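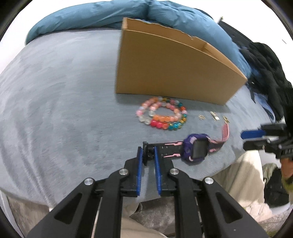 搬家日记项目征集参与者

弗林德莫(Flindemow)工作室现为“Nitis搬家日记”项目征集参与者。项目想了解普通人怎样从一个住处搬到另一个住处：东西怎么取舍，钱花在哪里，搬完之后多久才算住下来。如果你在今年9月底之前有搬家计划，并且愿意把过程记下来，请看完以下说明后报名。

报名截止日期：2020年2月25日
征集人数：32人
参与方式：文字或语音日记，加两次电话访谈
酬谢：完成全部内容后每人200欧元
工作语言：中文

一、项目做什么

工作室之前做过一本关于合租的小书，收集材料时发现，受访者谈到搬家往往只有一两句话，“那阵子很乱”“反正都扔了”。再往下问，多数人已经记不清细节。哪件家具是楼下邻居拿走的，押金最后扣了多少，第一晚睡在哪里，这些事过了半年就模糊了。所以这次改用日记的方式，请参与者在搬家前后随时记录，访谈放在后面做。

材料整理后会编成一本书，暂定由Delaunay出版社出版，中文与西班牙文对照。书里不会收录全部日记，只会选用一部分段落，选用前逐条征得本人同意。另有一份简短的归纳报告，所有参与者都会收到电子版。

项目负责人是伊达·弗勒利希(Ida Fröhlich)，日记部分由玉申(Ngọc Thân)对接，访谈由利维乌·西马(Liviu Sima)和玉申共同完成。西马的中文够用来访谈，语速偏慢，不习惯的话可以要求由玉申来打电话。

二、我们在找什么样的人

年满十八岁，能用中文书写或口述。
在今年9月底之前会搬一次家，时间基本确定。跨国、跨城、同城都可以，从一栋楼的三层搬到五层也算。
搬家的事主要由你本人经手，或者你和家人、室友一起经手。公司统一安排、自己不参与打包的情况，这次不收。
愿意在搬家前至少两周开始记录，搬完后再记四周。

文笔没有要求。我们收到过一份试写稿，全文是购物清单和划掉的待办事项，读起来很有用。错别字不用改，夹杂方言或外语也没关系，看不懂的地方我们会来问。

我们希望名单里的情况尽量不同，所以以下几类报名者会优先考虑：
一个人带着老人或孩子搬的；
从住了十年以上的房子里搬出来的；
替已经去世或住进养老院的家人清理住处的；
两家并作一家，或者一家分成两家的；
行李特别少的，比如全部东西可以带上火车。

如果你做的是搬家公司、二手家具、仓储这一类工作，同时自己也要搬家，欢迎报名，请在表里注明。日记里写自己的家就好，不要写客户的。

三、需要你做的事

1. 开始前的表格
录取后会收到一张表，问现在的住处有几个房间、和谁同住、打算搬去哪座城市、为什么搬。只需要写到城市或区，不用写门牌号。填完大概要一杯茶的工夫。

2. 日记
搬家前两周起，每周至少写三次。搬家当天尽量写一次，写不动可以第二天补。搬完后头两周仍然是每周三次，再往后每周一次。
每次长短随意。文字、语音都可以，语音由我们转成文字，再发给你核对。手写的可以拍下来发送，字迹潦草时我们会打电话请你念一遍。
我们不出题目，但会给一张提示单，写不出来时可以翻一翻。提示单上的问题大致是这样的：
今天打包了哪一类东西，从哪里开始的？
有没有什么东西拿起来又放回去？
纸箱是买的、借的，还是从店里要的？箱子上写不写字，写什么？
被褥和枕头什么时候收？最后一晚用什么睡？
有没有和别人为一件东西争过？
送出去的东西，对方是怎么拿走的？
今天为搬家花了什么钱？
到新住处之后，第一个拆开的是什么？哪一箱到现在还没有拆？
钥匙交给了谁，当时说了什么？

提示单可以完全不用。

3. 花费记录
请另外记一份和搬家有关的花费，包括押金、中介费、车费、请人吃饭的钱、买胶带的钱。不要求票据。金额不愿意透露的项目可以只写名称。

4. 访谈
共两次。第一次在搬家后第一周，时间短，主要确认日记里没看明白的地方。第二次在日记结束后，时长不超过2小时，可以拆成两段来打。访谈会录音，开始录之前会再问你一次。不愿意录音的人，我们改用笔记，酬谢不变。

5. 一件东西
访谈结束时，我们会请你选一件跟着你搬过来的东西，用几句话讲讲它。这件东西不用寄给我们，也不需要值钱。

四、时间安排

名单在截止后两周内确定，录取与否都会收到邮件。
每个人的日记按自己的搬家日期开始，不统一。搬家日期有变动，提前告诉玉申一声就可以，推后到9月底以前都不影响参与。
如果搬家取消了，已经写的日记仍然算数，酬谢按写过的周数折算。

五、酬谢怎么付

每人200欧元，分两次支付：搬家当天的日记提交后付一半，第二次访谈结束后付另一半。可以转到欧元区银行账户，其他地区通过汇款支付，手续费由工作室承担。到账通常需要一到两周，假期会更慢。
这笔钱在有些地方需要申报，是否申报、怎么申报请自行向当地税务部门了解。工作室可以开具一份付款证明。
书出版以后，每位参与者会收到一本，寄到你那时候的地址，所以再搬家的话请记得告诉我们。

六、隐私

日记原文只有弗勒利希、玉申和西马三个人能看到。转写语音不外包。
书和报告里一律不用真名，街道、单位、学校的名称会改掉或删掉。你可以自己选一个化名，不选的话由我们来取，取完给你看。
日记里难免提到家人、房东、室友。请尽量不要写他们的全名和电话。写到别人的健康或财务状况时，我们在引用前会再和你商量一次，多数情况下会删去。
你随时可以退出，不需要说明理由。退出时可以要求删除全部材料，我们在收到邮件后一个月内删完并回信确认。书稿付印以后就没有办法再撤下了，付印前会发邮件提醒所有人。
录音在书出版一年后删除。日记的文字稿如果你同意，会存入工作室的档案；不同意就一并删除。同意书上这两项是分开勾选的。

七、常被问到的几件事

我和伴侣一起搬，可以都报名吗？
可以，请各填各的表，并在备注里写上对方的名字。两个人都录取的话，日记分开写，酬谢也分开付。我们不会把一个人写的内容转告另一个人。

我已经搬完了，能不能凭回忆写？
这次不收。上一本书里回忆的材料已经比较多了。

我一年要搬好几次，写哪一次？
选一次你觉得时间上最方便记录的。中间如果又搬了，愿意接着写也可以，但酬谢只按一次计算。

拍照吗？
照片不是必需的。想附照片可以附，请避开别人的脸、证件和门牌。照片不会用在书里，除非单独征得你同意。

写到一半实在没有时间怎么办？
搬家期间漏掉几次很正常。连续一周没有收到日记，玉申会发一封邮件问问，不会催第二次。过后想补，标明是补写的就行。

孩子可以参加吗？
未成年人不能单独报名。孩子想在你的日记里写几句或者画点什么，可以收，需要你在同意书上另外签一处。

能不能提供纸箱或者搬家方面的帮助？
不能。工作室没有车，也没有可以借出的材料。

之前参加过合租那本书的访谈，可以再报名吗？
可以，和其他人一样填表。

八、怎样报名

请写一封邮件，标题注明“搬家日记”，正文包括以下内容：
你的称呼（不必是真名）和年龄段；
从哪座城市搬到哪座城市，预计在什么时候；
和谁一起搬；
现在住的地方住了多久；
打算用文字还是语音；
一段试写，讲讲你现在住处里哪个角落最难收拾，几句话到一页纸都行。

试写只用来了解你习惯怎么记录，不打分。未录取者的邮件会在名单确定后删除。

邮箱地址见工作室网站“联系”一页。不方便用邮件的人可以寄信，或者把信投进一楼的信箱，信封上写：Flindemow工作室，405室，玉申收。寄信报名以邮戳日期为准，请在信里留一个能打通的电话。

报名前有疑问，可以先写邮件来问，玉申一般三天之内回复。关于同意书条款和资料保存的问题，请直接写给弗勒利希。出版方面的事由Delaunay的编辑伊尼亚基·坎波斯(Iñaki Campos)负责，他不参与挑选报名者，也看不到日记原文，请不要把报名材料发给他。

欢迎把这份说明转给正准备搬家的朋友。转发时请保留全文，尤其是隐私那一部分。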